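Leandro Yáñez
2021-09-19

Okay, fault thread! We spent the whole morning at Fokau chasing a bug in the hand-held grippers and I loved every minute of it. 1/7

The job is filing. You hold a gripper in each hand, put things in the black mesh holder, and the tracker follows the marker cubes so an arm can learn the motion later. Easy, until our replays started driving the right jaw straight into the table. Batch 51 was the first bad one. 2/7
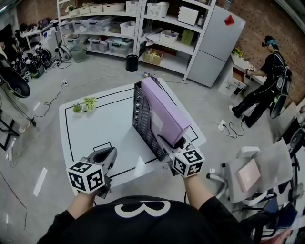
Lavender box going into the file holder, right-hand gripper doing the pushing.

First guess was the marker cubes. Wrong! Both were fine. Then I blamed the lighting for an hour – sorry, lighting. 3/7

The real cause: the clocks. Gripper video and head video had drifted 92 milliseconds apart on the right side. Slow moves looked perfect. Any quick push landed late, so the arm kept pressing after it should have let go. 4/7

The one that scared me was a replay at Gajewski's bench in June. Same symptom, and the force limit on the arm was set way too high. It cracked a holder. No one was near it, but that limit is now 35 newtons, and the e-stop gets tested before every replay. Please check yours! 5/7
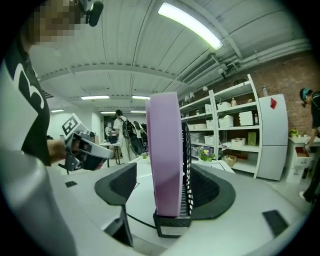

Gripper's-eye view, pink disc held upright in the mesh holder.

Close-ups like this are how I caught it. You can step through the fingers closing one frame at a time and line that up against the head view. So satisfying when the two finally match. 6/7

Fix is in: we resync before each take and throw out anything that drifts. We lost 4 batches, and I'll happily redo them. Sollthorpe folks, your sync script saved us – thank you!! 7/7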